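Namero
Room furniture: worktops, cabinets, partitions

VASTHOLM WORKROOM RANGE

Worktables, low cabinets and white partition walls for shared rooms. Sold by the piece or as a set. Delivered from our store in Drokstead.

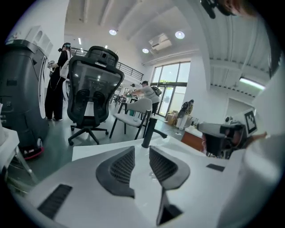
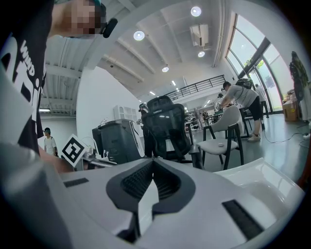
Page last changed: 7/20/99

What the range is

Vastholm is our plain range for rooms where people work standing up and walking about. It covers the worktable, the low cabinet, the upright post and the partition wall. Each can be bought alone, and all of them take the same fixings, so a table bought this year can be joined to one bought later.

The first picture has the white tabletop with a post standing on it, and the low cabinet with its wooden front further back. The partition wall is in the second picture.

Worktable

The table has a flat white top and comes in a single depth. The standard height is 90 cm, which suits most adults standing. A lower version for seated work is made to order. The feet screw in and out to deal with an uneven floor. Do this once the table is where you want it, as the feet will catch if you drag it afterwards.

Tops are finished in white only. We used to offer pale grey and stopped. If you have a grey top and need another to match, ring the store and ask what is left, but please have the old order number to hand.

The top will carry everyday equipment without trouble. Anything heavy should be spread over a board or stood near the legs. Do not clamp to the front edge unless you have the clamp strip fitted. It is sold separately and fits along the underside with the screws supplied.

Two tables placed end to end should be joined with the linking plate. Without it they will creep apart over a few weeks and leave a gap for pens to fall through.

Upright post

A slim black post that stands up from the tabletop. It is used for holding a lamp, a sign, a cable or anything else that wants to be kept off the work surface. The post fits into a socket plate which screws down from above. It can be lifted out again without tools, leaving the plate in place.

The post is not a coat stand and should not be used to steady yourself when getting up. For tall or heavy fittings ask for the Lumbantobing collar, a wider plate with its own set of longer screws. The ordinary plate and the collar use different holes, so decide before you drill.

Replacement posts are kept in stock. Replacement sockets usually are.

Low cabinet

The low cabinet has a reddish-brown wooden front and a white top. It was drawn up as something to stand behind a worktable, against a wall, and hold the things that would otherwise end up on the table. The top can be used as a second surface.

There is a shelf inside which can be set at 4 heights. The shelf pegs are packed in a small bag taped to the back panel, and a good many customers throw the bag away with the wrapping. We can send more pegs, but there is a charge for postage.

Wood varies. A front bought today may be a little redder or a little browner than one bought last year, and all of them darken somewhat in daylight. If you are buying several for one wall, order them together and tell us they are for one wall. We will pick fronts that sit well side by side. We cannot do this for orders placed at different times.

Locks are optional and can be fitted by the customer. Both keys in a set are the same. Keys can be matched across a run of cabinets if you ask when ordering.

Partition wall

Tall white panels for dividing a large room. They do not reach the ceiling in most buildings and are not meant to. Light from ceiling fittings carries over the top, so in most rooms there is no need for extra lamps on the far side.

Panels stand on flat feet and are joined by a strip that slides down from above. A straight run of more than a few panels needs a return, meaning a panel set at a right angle, or a fixing to the building wall. Please read the sheet that comes with the panels before putting up a long run. It covers where returns should go and which feet to use on carpet.

Paper can be put up with low-tack tape. Ordinary parcel tape will mark the surface and we do not replace panels for that. Pins should not be used.

The partition takes off some of the noise from a neighbouring group, mostly voices at table level. It will not make a quiet room out of a noisy one.

Setting out a room

Leave more space than you think you need between the table and whatever is behind it. People wearing bags or carrying kit need a wider gap than people on chairs. Where a cabinet stands behind a table, allow for the cabinet door to open fully with a person standing beside it.

Keep tall things to the walls, or next to the partition, where they don't block the view down the room. If the room has wall units such as heaters or air units, check where they blow before you fix the position of the tables. We have had tables returned as "draughty", and there was nothing wrong with the tables.

Cables are the usual nuisance. The clamp strip has a channel behind it that takes a few thin leads. For anything thicker, use the floor cover (see Parts) and run it along the partition feet.

A drawing service is available. Send us the size of the room, the position of doors and sockets, and a note of what goes on there. We send back a plan with a parts list. The plan is free if you go on to order.

Cleaning

White tops, table and cabinet: damp cloth, a little washing-up liquid, dry afterwards. Ink should be dealt with the same day. Do not use scouring powder.

Wooden fronts: dry cloth. A slightly damp one for finger marks. No spray polish, as it builds up round the handle and goes sticky.

Partition panels: as for the tops. Work from the bottom upwards if the panel is very dirty, otherwise the runs leave streaks.

Posts: any cloth.

Parts

Clamp strip, with screws
Linking plate
Socket plate for post
Lumbantobing collar
Post, black
Shelf pegs, bag
Cabinet lock, with keys
Partition joining strip
Partition foot, hard floor
Partition foot, carpet
Floor cover for cables
Screw-in foot for table

Prices are in the printed list. It goes out with every order and can be posted on request. The January list still stands apart from the carpet foot, which has gone up.

Delivery and putting together

Items in stock leave Drokstead within 7 working days. Seated-height tables take longer, roughly a month, and we will give you a date when the order is confirmed.

Tables come with the legs off. Putting one together takes 2 people, mainly for turning it over at the end. Cabinets arrive made up except for the shelf. Partition panels come flat, with feet and strips packed in a separate carton — please check that you have been given both before the driver leaves.

Our driver will bring goods to the door at ground level. Stairs and lifts need to be arranged beforehand. Measure the lift, including the diagonal, if you are having partition panels taken up. They do not bend and can't be cut.

We will take away wrapping if asked on the day. We don't take away old furniture.

Returns

Unused items may be sent back in their wrapping. Tops that have been drilled for a post or clamp strip can't be returned unless they are faulty. If something arrives damaged, keep the carton and tell us which corner was hit, as we pass this to the carrier.

Seeing it first

A table, a cabinet with the wooden front and a short run of partition are set up at the Drokstead store. Ring before coming, as the space is sometimes used for packing. Samples of the top and of the wood can be posted, but the wood sample is small and gives only a fair idea of colour.

See also: Vastholm stools; Vastholm wall shelf (few left); spare parts for older ranges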